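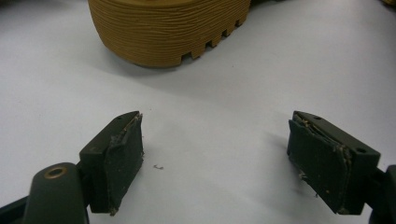
Lekov desk lamp, review after one winter

I bought the Lekov lamp in October, when the evenings became short and my old lamp started to make a buzzing noise. I work at home as a translator, so I sit at the same table for many hours and I am quite strict about light.

The lamp comes in a flat box. You must put together the foot, the arm and the head yourself. The instructions are only drawings, and drawing 2 is not clear about which side of the arm goes up. I did it wrong the first time and had to open it again. There is a small key in the box for the screws, but it is soft and I used my own in the end.

The light is very good. It has a warm setting and a cold one, and between them you can turn the wheel slowly and stop where you like. I use the warm one after dinner. On the cold one, white paper looks really white, and small print in a dictionary is easy to read. My colleague Mali Lewis has the Kurian lamp, which costs less, and I tried it at her home for one afternoon. It is bright enough, but it makes a hard shadow of my hand when I write. The Lekov makes a much softer one.

The arm stays where I put it. After some months it became a little loose at the lower joint, and I tightened it with a coin. The cable is 200 cm long. For me this is enough, but if your socket is behind a cupboard, please measure before you order.

Now the things I do not like. The switch is on the foot, at the back, so I have to reach around my cup each time. The foot is also heavy and has no felt under it, and it left a thin line on my table when I moved it. I have glued felt on it now. And the lamp does not remember the last setting: every morning it starts again on cold.

I wrote to the shop about a spare wheel, and Trefor Yorath answered me the same evening. They do not sell the wheel alone, but the guarantee is 2 years and covers it.

I would buy it again for reading and for paper work. For a bedroom I would look for something lighter, with the switch on the cable.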